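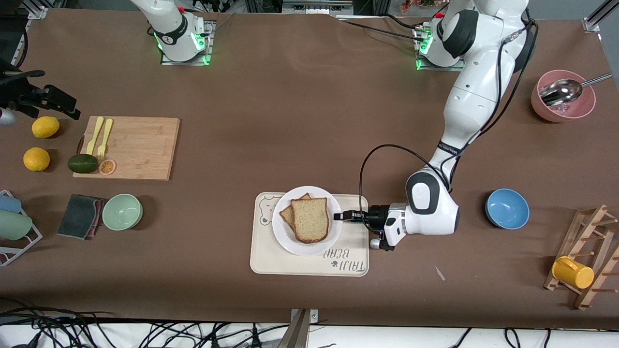 Avocado toast takes under ten minutes if everything is out before you start. Clear a stretch of table and put the board on one side and the plate on the other, so the cutting stays away from the bread. Two slices of bread on a round plate, with a tray under the plate, is enough for one person. The avocado can wait on the board next to the knife and fork, and the lemons can sit on the table beside it. Keep a small bowl close by for mashing and a folded cloth for your hands.

Check the avocado first. It should give a little when you press near the stem. If it is still hard, leave it on the counter for a day or two and make something else.

Toast the bread until the crust is firm and the middle has some color. Stand the slices against each other for a minute so the bottoms don't go soft.

Cut the avocado in half lengthwise around the pit and twist the halves apart. A plastic knife will do it if the fruit is ripe. Lift the pit out with a spoon and scoop the flesh into the bowl.

Squeeze in the juice of half a lemon, add a pinch of salt, and mash with the fork. Leave some lumps.

Spread it to the edges of the toast and add black pepper. Si-eun Wang uses chili flakes, which also work. Eat it right away. Leftover mash keeps until the next morning in the refrigerator with plastic wrap pressed onto the surface.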